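Lerkow and Tisex finger pads go head to head on the coaster table

Quick one from the bench this month! We've started trying out two sets of gripper fingers on our little two-arm setup, and I've been glued to it. Noémie Bouchard picked cups and coasters as the test, and I like her choice – mugs roll, handles get in the way, and a flat disc on a shiny tabletop is a horrible thing to pinch.
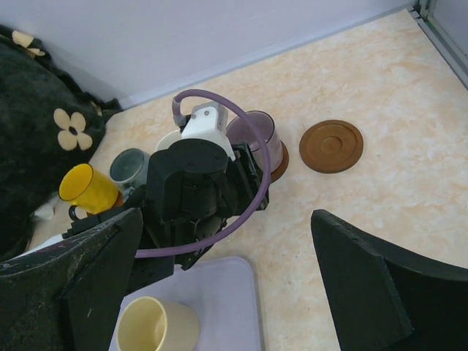 What we're comparing

Each set gets 17 tries at lifting a coaster, then the same again with mugs. I care most about the coasters, where the fingertips have to come in low and close on a thin edge. 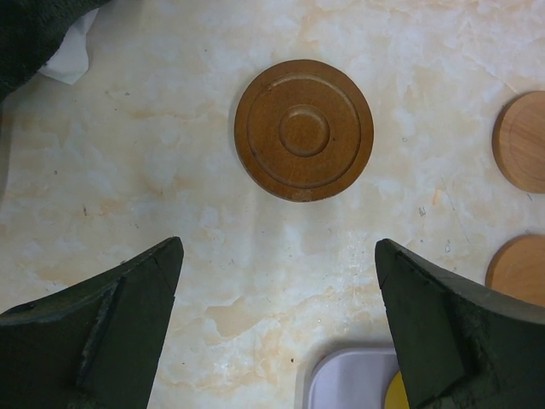

Keir Cowie is betting on the softer Tisex pads. I'm leaning toward Lerkow (they feel stiffer in the hand, and I trust stiff), but I've been wrong about pads before, so ask me again in December. We're also swapping between two controllers, one of them from Siregar, and Berenice Arellano is keeping the scores so that Keir and I can't fiddle with them.
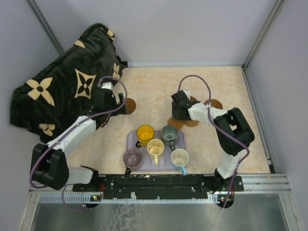
Both arms at the table, with the mugs in their tray.

Full numbers go up once Berenice has checked them.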